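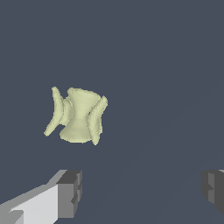

A gripper and a winged, spool-shaped part in a computer-rendered test scene.

Robot grasp service promises a lot, shows mostly simulation

A new subscription service says it can teach a robot arm to pick up oddly shaped parts without anyone on the shop floor writing a line of code. Small manufacturers in Nistport who sat through the sales pitch in July came away with a price list, a stack of rendered pictures and a fair number of questions.

The service is called Usano, and it is sold by Dumier, a supplier of used and refurbished automation equipment. Customers upload a 3D model of the part they want handled. Usano runs it through simulated grasp attempts with a two-finger gripper and sends back a file of recommended grips, ranked by score. The basic plan costs $212 a month and covers 70 part models. A larger plan, at $682 a month, adds custom finger shapes and help by phone.

Dumier's pitch leans hard on difficult geometry. The parts in its demo set are curved, pinched in the middle or winged, the kind of thing that gives a flat-fingered gripper trouble. The company says 85 percent of grasps rated "good" by the software hold up when tried on a real arm.

That number deserves a closer look. Dumier's brochure does not say how many real grasps were tried, what the parts were made of or what counted as holding up. A part that stays put for a second and then slides out in transit may or may not be in the 85 percent. Asked about this at the July session, the company said a fuller report was being prepared. It did not give a month for it.

Josué Teixeira runs a four-person shop that makes fittings for boat hardware and has been looking at ways to load a polishing machine overnight. He said he liked the software and would not be buying it yet.

"The pictures are fine. My parts come off the line with oil on them," Teixeira said. "I asked what the friction setting was and they told me it could be adjusted. Adjusted to what? That's the part I'd be paying for."

Friction is an old sore spot with this kind of tool. A simulator has to be told how slippery a surface is, how heavy the part is and how much the fingers give when they close. Usano fills in default values for all of these unless the customer changes them. The defaults are listed on page nine of the setup guide, in a table with no source given.

There is also the matter of finding the part in the first place. The Usano file assumes the robot already knows where the object is and which way it is turned. In a bin of loose castings that is a job of its own, and the camera and software to do it are sold separately. Dumier would not quote a price for that piece without a site visit.

The company does have one customer willing to be named. Stępień, a maker of molded plumbing parts, has been using the basic plan on a single arm since spring. A line manager there said the recommended grips had saved some setup time on new parts, and that the crew still checks every one by hand before a run. The firm has not decided whether to add a second arm.

That is a modest review, and probably a fair one. Trying grips on a screen is cheaper than crashing a gripper into a fixture, and a shop that changes parts every week could get its money's worth. A shop that runs the same three parts all year would have a harder time seeing what the monthly fee buys after the first month – the grips file stops updating when the subscription ends, though files already downloaded can be kept.

Dumier offers a two-week trial limited to five models. Phone help is not included. The company said shops that want to test the service should send their most awkward part first, and Teixeira said he plans to do that with a cleat bracket his current gripper drops.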